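Search the journal Search
Home Projects Field Diary Methods Archive Contact
Filed under: Bimanual Manipulation, Deformable Objects, Jarnum Cell

Friday

The cell was released to the textile group at 8:40, after the floor positions were checked against the tape and the overnight log was signed. The purpose of the day was to complete the Jarnum comparison: whether a policy trained on demonstrations in which both arms begin at once performs differently from one trained on demonstrations in which one arm settles first and the other follows. The archive now holds 2,417 demonstrations of both kinds, of which 1,000 were set aside for the comparison before any training began. The division has been fixed and will not be revised.

The protocol was read through once more before the first trial. Each trial starts with both grippers open and the towels in whatever arrangement the previous trial left them. The previous practice of resetting the table by hand was discontinued last month. Sowah had objected to the change in writing, on the ground that it makes individual trials harder to compare, and the objection is recorded in the methods file. The group's position remains that a tidy table flatters the policy.

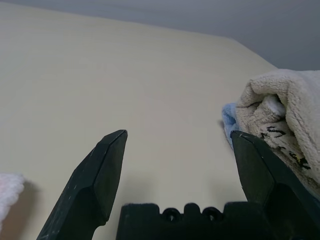
Why does the wrist view matter when the head view already covers the whole table?
The head view loses the edge of the cloth once a gripper is above it, and the last part of the approach has to be guided from the wrist.

The wrist stream was run at the lower of the two rates all morning. At the higher rate the recorder had dropped pictures on Wednesday's rehearsal, and the loss was only found when the files were opened. The lower rate was judged sufficient for approach and closing. Whether it is sufficient for tensioning is a separate matter and has been entered as an open item.

The first block of 18 trials used the settled-arm policy. The operator's notes describe the motion as slow but orderly. Hesitation was most common at the moment of contact, when the estimate of cloth height is at its poorest. The tabletop is pale, several of the cloths are pale, and the depth estimate does not separate them well. Flimonwood has a tactile fingertip under evaluation that may supply the missing signal – a unit is expected here in January – but no result in this comparison will depend on it.

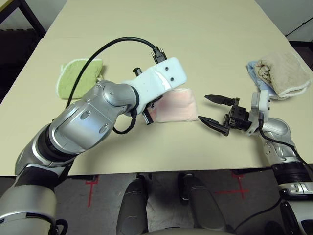 Left gripper down on the folded pink cloth, right gripper open.

At 11:15 work was suspended for a short review of the scoring sheet. Two observers had been applying the word "grasp" differently. One credited a grasp when the fingers closed on fabric; the other required that the fabric remain held through the first movement of the arm. The stricter reading was adopted, and the morning's sheets were scored again from the recordings before work resumed. The correction changed 3 entries, all in the settled-arm block. The original scores have been kept beside the revised ones and initialed.

The second block, with the simultaneous policy, began after lunch. It was faster in nearly every trial. It was also more variable, and in the poorer trials the arms reached the cloth at different heights and one of them had to withdraw. The two-ended hold is the step on which the comparison will turn. It requires that each gripper take its own end and that neither arm pull until the other has closed. The settled-arm policy learned this order from its demonstrations. The simultaneous policy has to find it from the pictures alone.
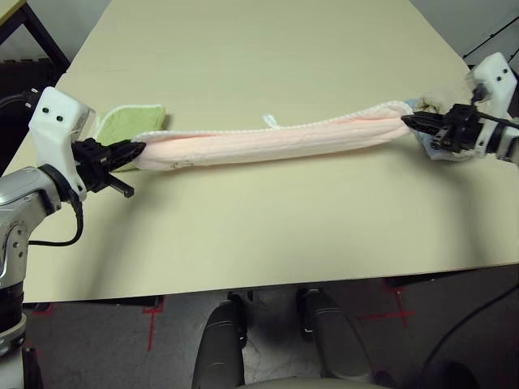 The arm that closes first should therefore be logged in every trial, and until today it was not. A column has been added to the sheet. For the earlier trials it can be recovered from the joint records, which carry a common clock, and that work has been assigned for Monday morning.

A call with Drosport was held at 4:00. They asked for a preliminary figure and were told that none would be issued until both blocks had been scored by both observers. They also asked whether the cloths could be replaced with a single standard type. The request was declined for this comparison. It may be reasonable for the next one.

Cell closed at 5:30. Arms parked, recordings copied to the second drive, copy verified. Outstanding: the recorder fault at the higher rate, the closing-order column, and a reply to Sowah on the reset question.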